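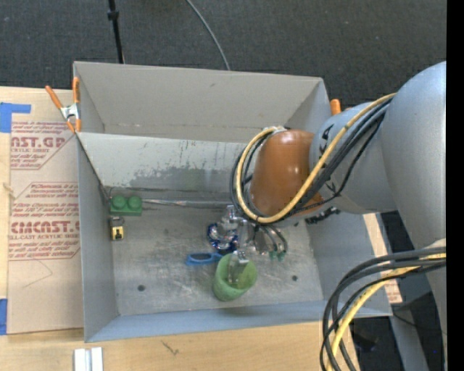
Posted in July by the Nullbridge Reuse Room
Filed under: Sorting Room, Small Things, Photo Galleries

Small things, summer sort

The furniture gets most of the attention at Nullbridge, but the small things take up most of the hours. Cups without a set, single blocks, toys that came in at the bottom of a bag of something else. We took in 1,052 of them between the spring sale and the end of June, and 823 have been matched, priced or put in a free box. The rest are still being worked through.

This gallery follows the mixed lots from the bins to the shelves in the old Chong building. If you see something you think belongs to a set you have at home, send us a note with the name of the lot and we will set it aside for a week.

The gray metal bin
Mixed small lot. The green cup goes to kitchen odds and the green building block goes to bricks. The little yellow toy with the gray top goes with the other small toys until somebody finds it a family. There are a couple of blue things in with them, one with a long loop like a handle, and those stay in the mixed lot for now.

Bricks and blocks
All makes together at first, then split by how they fit. Two-stud pieces are the ones people ask for most, and we sell them by the scoop. Any color, same price.

Kitchen odds
Single cups, single saucers, lids. Cups go out at 80 cents each, and you are welcome to mix colors. We used to hold back anything without a match and ended up with a closet full of it. Now a cup on its own is priced the same day and goes straight out.

Small toys
Sorted by size, largest at the back. Anything with a battery door is opened and checked before it goes on the shelf, and anything small enough to swallow goes in the lidded tubs on the high rail. Please put the lids back on.

The Rametti drawers
Two cabinets from the Rametti hardware store, bought when it closed. The old labels are still on the drawers and have nothing to do with what is in them now – the one marked HINGES is doll shoes. We plan to relabel them over the winter.

Dasis shelving, back wall
Put up last fall after the wooden shelves started to bow. It holds the sorted boxes, and each box has a lot name and a month on the short side. Boxes older than three months move down to the free table by the side door.

Puzzles and games
Counted before they go out, which is slow. If a puzzle is short, the number of missing pieces is written on the lid in pencil. We don't throw out short puzzles. The school takes them for collage.

The mixed lot
Whatever we could not place. Handles, loops, bits of shiny wrap, parts of things. It is sold by the bag and it does better than you would expect, mostly with people who make things. Last year the mixed lot brought in enough to repaint the front room.

The free table
Open whenever the side door is open. Take what you can use. Please don't leave drop-offs here – they need to come in through the front so they can be weighed. We passed 4,000 pounds for the year in June, large items included.

Drop-off hours are 9 a.m. to noon. Small things are easiest for us in a clear bag or an open box, with anything breakable on top.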